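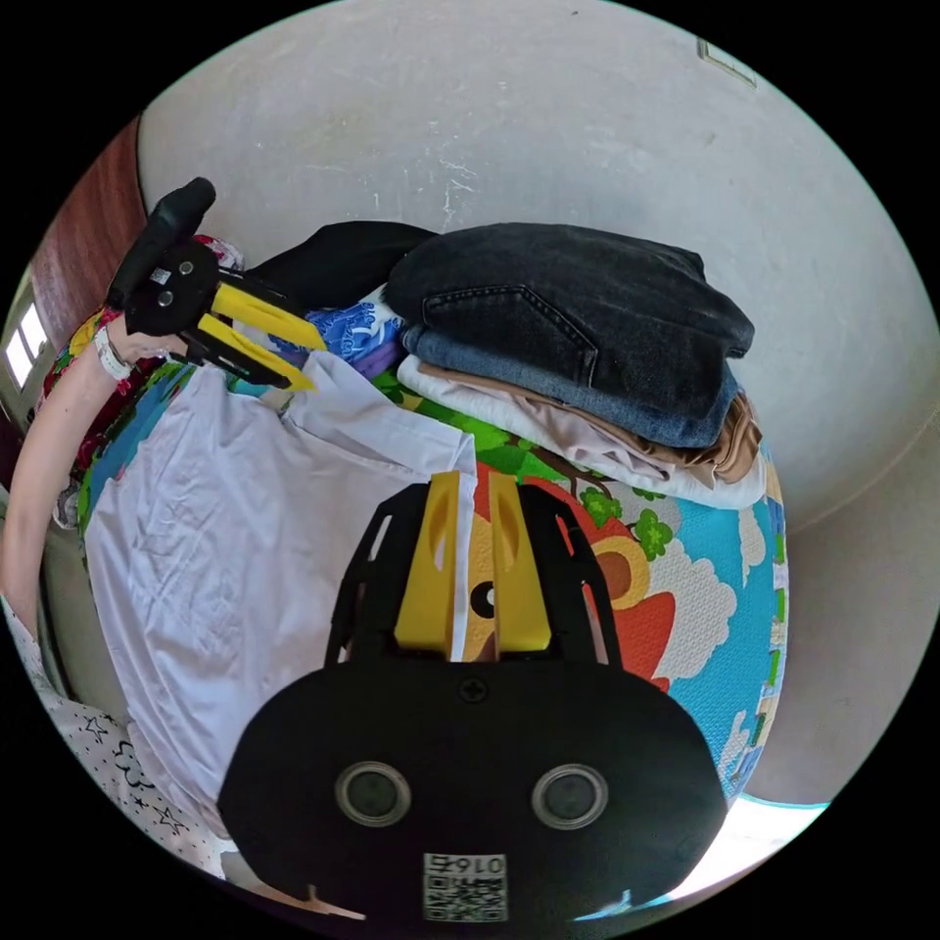 6. Adding credits to a performer page

Do this after the basic profile is saved. If the name at the top is still grey you haven't saved it. Go back and save.

Have to hand: the CV, the agent's contact, any contract where the billing is in dispute. Agents' CVs are often out of date so check the release years yourself.

1. Log in to Nirnlow, open Performers, pick the name. Two people with the same name? Check the agency line. Nakamura clients have the agency name in brackets.

2. Click Credits, then Add new. Choose Film, Television, Stage or Voice. You can't change this later without deleting the whole entry, so get it right.

3. Title. Type it as it appears on screen, not as the press called it. Articles go first (The, A), the system sorts them out by itself. Foreign titles: original in the first box, English in the second. Leave the second blank if it was never released under an English name.

4. Year. Year of first public showing. Festival counts. For a series put first and last year the performer was in it, even if the series went on without them.

5. Role. Character name only. No "lead", no "supporting", that goes in Billing. Unnamed part: put what the credits say, e.g. Second Nurse.

Note: if they played twins or a double role, one entry, names seperated by a slash. Two entries will show up as two jobs and the total at the top of the page goes wrong.

6. Billing. Pick from the list. If the list is empty, refresh. Still empty, log out and in again.

7. Director. Start typing and wait for the drop-down. Don't press Enter before it appears or you make a new person. We had 57 duplicate directors to merge in November, all from this.

8. Save. Green tick, done. Red tick means a required box is blank, usually year.

CAUTION: Delete on the credits page has no undo. Deleted entries stay in the bin for 14 days, then gone. Only Corinne Kasprzak can restore from the bin.

Uncredited and cut roles

Uncredited: tick the box, add a source in Notes. A still from the film is fine. The performer's own word isn't, sorry.

Cut from final version: tick Cut. Entry stays on the internal page but the public never sees it. Example is Grurkmont, where most of the wedding party went in the edit and half of them still list it. Tick Cut for all of them unless Dwayne Hutchins has put a note on.
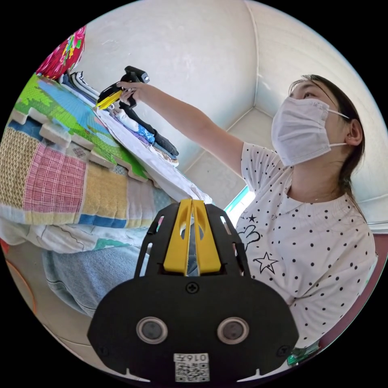

If the scenes came back in a longer version later on, untick Cut and write "extended version" in Notes. Year stays the same as the original release.

Ordering the page

Newest first is the default. Agents will ask for best known first. To do that:

1. Open Display, switch Sort to Manual.

2. Drag the entries. Slow on a page with more than 40 credits, give it a moment after each one.

3. Pin up to 6 at the top. The rest fall in by year underneath.

4. Press Apply. Closing the tab without Apply loses the lot.

Note: pins don't carry over to the printed CV. Printed version is always newest first. Known problem, no date for a fix.

Training and awards

Not in Credits. Use the Background tab. Drama school, dates, course. Short workshops only if the agent insists. Awards: one line each, say whether won or nominated, and link to the credit it was for. Ulov is in the system twice, as the film and as the stage play it came from, so make sure the award is linked to the right one.

Before you publish

Preview on a phone as well as a computer. Long character names run over the year on small screens. Shorten in Display name, leave the real entry alone.

Check spelling of co-stars, these are typed by hand and don't get checked by anything.

Then Publish. Page updates within the hour, usualy sooner. If the old version is still showing next morning, send Dwayne the performer's name and the page link. Don't publish again while you wait, it puts you to the back of the queue.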